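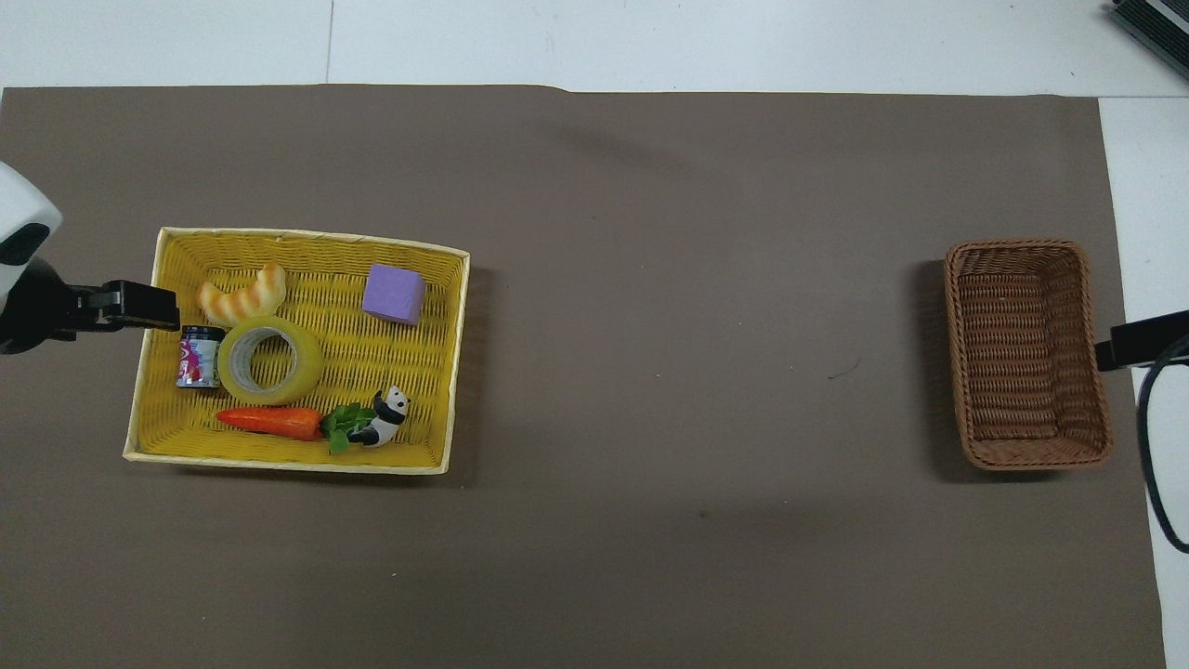
Cesta amarilla sobre papel marrón.

Hilo sobre traspasos de servicio entre proveedores de TI. Caso concreto: la mesa de ayuda de Skundarby, que pasó de Golob a Drivis en julio. Yo llevé la parte de documentación.

1/ Alcance: 62 aplicaciones, 445 artículos en la base de conocimiento y un plazo de 20 días hábiles. El contrato hablaba de "transferencia de conocimiento" sin definir qué se entregaba ni quién lo daba por bueno.

2/ Primer error, y fue mío: acepté el inventario del proveedor saliente como línea base. El inventario se había exportado del catálogo de servicios. El catálogo no incluía las tareas programadas ni las cuentas de servicio.

3/ Las tareas programadas las encontramos revisando el historial de tickets. Filtro usado: incidencias recurrentes, misma categoría, mismo resolutor, cierre en menos de una hora. Ese patrón suele indicar un procedimiento que alguien ejecuta de memoria.

4/ De los 445 artículos, 300 no se habían abierto en el último año. No los migramos. Quedaron en un archivo de solo lectura con buscador aparte. Hasta ahora hemos recuperado dos.

5/ Sobre las sesiones de traspaso: las grabadas sirvieron de poco. Las que funcionaron fueron las inversas – el técnico entrante explica el procedimiento y el saliente corrige. Duran el doble y hay que presupuestarlas así.

6/ Giuliana Tello, que coordinaba por parte del cliente, pidió una regla que ahora aplico siempre: ningún artículo se da por transferido hasta que alguien del equipo nuevo haya cerrado un ticket real con él. La columna "leído" desapareció de la hoja de seguimiento.

7/ Accesos. Pedidlos el primer día, con nombre y apellidos, y por escrito. Los permisos de administración de Skikier (la herramienta de monitorización) tardaron más que toda la revisión documental. Dependían de un aprobador que había cambiado de departamento y seguía figurando en el flujo.

8/ Periodo en paralelo: los dos equipos con la cola abierta. Mal diseño. Durante la primera semana hubo tickets con dos responsables y tickets sin ninguno. Lo cambiamos un miércoles a un reparto por aplicación, con fecha de corte para cada una.

9/ Métricas. El tiempo medio de resolución subió tras el corte, como estaba previsto. La que miraba yo era otra: porcentaje de reaperturas. Si sube el tiempo y no suben las reaperturas, el equipo va lento pero entiende lo que hace.

10/ Pendiente: las cuentas de servicio. Hay varias sin propietario asignado y con contraseña que no caduca. Drivis no las quiere en su alcance y Golob ya no tiene contrato. De momento están a nombre del cliente.

11/ Me preguntan por la plantilla de seguimiento. Es una hoja con seis columnas: aplicación, artículo, saliente, entrante, ticket de validación, fecha. La limpio de datos y la cuelgo en este mismo hilo.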